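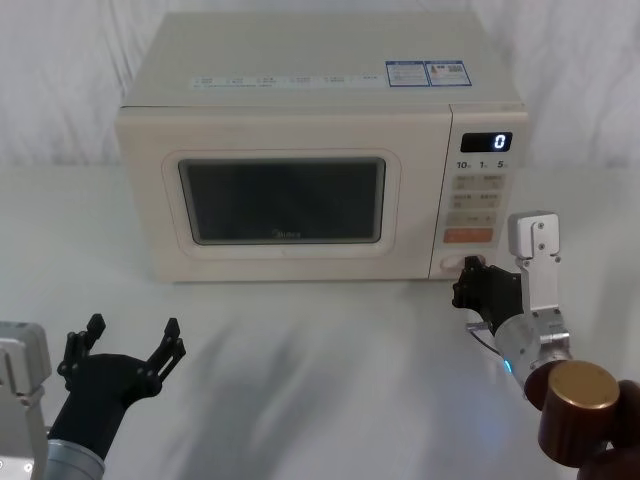
Notes on the Nelden rail trench cap, Coderby end. The revised sections went up on Monday and I have been through all 22 sheets. Thread.

The deck is 1,778 feet long, down from 2,416 in the first scheme. The loss is all at the east end, where the trench gets shallow and the deck would have had to rise above street level to keep clearance over the tracks.

Clearance first. The railroad wants 22 feet from top of rail to the underside of the beams. West of Durnutus Street that works with the sidewalks as they are. East of it you need a ramp, and the ramp eats the bus stop.

Soil depth is where the drawings are weakest. The lawn areas get 19 inches over the drainage mat. Fine for grass and low shrubs. The planting plan still shows shade trees on the center line, and they need a lot more than that.

Oh, and the sheets disagree with each other. Section C has raised planters over the beam lines. The plan has them between the beams, in mid-span, which is the worst place to put wet soil. Vinh Tiêu spotted this before I did.

Ok-hee Oh asked about load. The deck is rated for crowds and a maintenance truck, not a fire engine. Fire access is from the two side streets, so hose reach sets the width. I think this explains the odd pinch near the middle stairs.

Drainage goes to both sides, into the existing street sewers. The south one already backs up at the Šindelář underpass. There is a tank shown on sheet 14, no volume given – I have written in to ask.

Crossings: three at grade, one with stairs only. Unai Miranda's point from the last meeting stands. The stairs are the one on the direct line to the station, so anyone with a stroller or wheelchair goes the long way.

Ventilation is unchanged. At the shorter length the trench counts as open at the east end and no fans are needed. That is a large part of the savings, and it doesn't appear anywhere in the summary.

Comments close at 5 p.m. on the last working day of the month. Cite the sheet number or they won't log it. Mine will cover soil depth, the planter mismatch and the tank.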